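Adcombe Repair Log

A table of small household items brought in for mending in Adcombe, with what was wrong, what was tried and how it ended. Release 3, Feb 12, 2025.

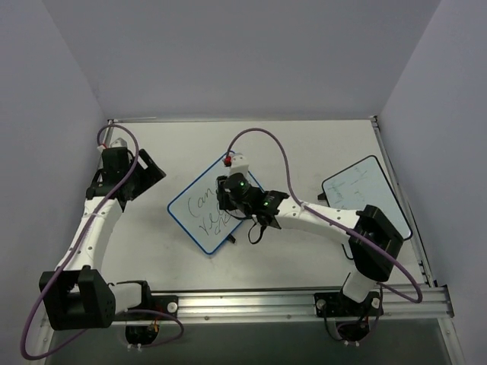
What is in the folder

repairs.csv: the main table, one row per item per visit
faults.csv: the list of fault codes and their plain-English meanings
items.csv: the list of item types and the wider group each belongs to
changes.txt: what has been altered between releases
licence.txt: the full licence text

All files are UTF-8 with commas between fields. Text fields that contain a comma are wrapped in double quotes. If your spreadsheet program turns the item codes into dates when you open the file, import the column as text instead.

Where the records come from

Most rows were copied from paper slips filled in at the repair desk. A smaller part came from a notebook kept at Skeven, the hardware shop on the high street, which took in items on days when the desk was closed. The two sources used different headings. The Skeven notebook has no space for the age of the item, so that field is blank for every row with source set to S.

Slips that could not be read were left out. Where a single word was unclear, the rest of the slip was kept and the word was replaced with [unread].

Columns in repairs.csv

row_id: a running number. Gaps are normal and mark rows removed in earlier releases.
source: D for the desk, S for the Skeven notebook.
month: year and month of the visit. The day is not given.
item_code: see items.csv.
maker: as written on the slip, with spelling tidied. Blank if not known.
age_years: the owner's own guess, in whole years. Please don't treat it as exact.
fault_code: see faults.csv. If an item had more than one fault, the one the owner complained of first is used.
work_done: free text, up to 200 characters.
part_used: free text. Blank means no part was used or none was written down. The slips don't let us tell the two apart.
outcome: mended, part mended, not mended, or advice only.
minutes: time spent, as written by the person doing the work. Many slips round to the nearest quarter of an hour.

How outcomes were decided

An item is marked mended if the slip says it did its job again before it went home. A kettle that boils but whose lid no longer clicks shut is part mended. Items that were looked at and handed back with a suggestion, such as where to buy a new seal, are advice only.

There was no follow-up. A lamp marked mended in April may have stopped working in May, and the table will not show it unless the owner came back. Return visits have their own row and are not linked to the first one.

Checks made

A sample of 100 rows was compared with the paper slips by a second reader. Differences were mostly in fault_code, where "won't turn on" and "cuts out" had been mixed up. The rule for these two was then rewritten and the affected rows were coded again. The present wording of the rule is at the top of faults.csv.

The minutes column was checked for slips of the pen. Values that looked like clock times were changed to blank.

Things to watch for

Toasters, lamps and vacuum cleaners make up a large share of the table. This reflects what people were willing to carry in, and says little about how often these things break. Heavy items are rare. Anything running on gas was turned away at the door and does not appear at all.

Clothing was recorded only from the second release onwards. If you compare one year with another, leave the clothing group out or your totals will jump.

The maker field should not be used to rank brands. Many makers appear only once or twice, and we have no idea how many of their products are in use in the area.

Some 80 rows have an outcome but no fault code. They were kept because the free text is still useful. To drop them, filter on a blank fault_code.

Personal details

Names, addresses and phone numbers were on the slips but were never typed up. Free text was read through for anything that could point to a household, and remarks of that kind were cut. If you find something we missed, please report it with the row_id and do not repost the text.

Using the data

The table has been used for teaching basic sorting and filtering, and for planning which spare parts to keep in stock. It is not suited to safety work. A fault code is one person's view on the day, written in a hurry, and no item was tested to any standard.

Licence

You may copy, share and change the data for any purpose as long as you name the Adcombe Repair Log as the source. If you change the fault codes, please say so, so that readers do not mix your version with ours.

Reporting mistakes

Open an issue on the project page and give the file name, the row_id and what you think the entry should be. Corrections to spelling are gathered up and made at the next release. Wrong outcomes are checked against the slip first, which can take a few weeks.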